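The Second Arm

The budget sheet for Trondport had 63 lines and Sun-ja Lim had approved all but one. Line 13 read: Setero, left arm with hand, 3,070 a month, lease.

"In the lemon task the left one does nothing," she said.

"It waits," said Do-yoon Ban.

"At the same rate as the one that works."

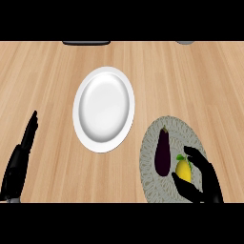
Mỹ Lý

He had the simulation open on the wall screen. The right hand had the lemon. The plate was empty. Sun-ja studied the left hand, which was holding nothing, and wrote a figure in the margin.

"Could we lease one arm and add the other in October?"

"The mount is sold as a pair. Salum quoted for a single mount. It came to more, and the delivery time was 10 weeks."

"Who checked the quote?"

"Gun-woo Song. Twice."
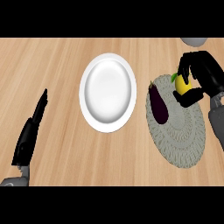
She asked for the list of tasks that needed both hands. He sent it across. Lifting trays, opening jars, folding cloth — all of them were in phase two, and phase two had no money against it.

"So we pay for waiting," she said, "until there is a budget for the jars."

"Yes."

She moved line 13 from equipment to contingency, initialled the change and asked him what the lemon cost.

"It's simulated."

She entered a nought and went on to the cabling.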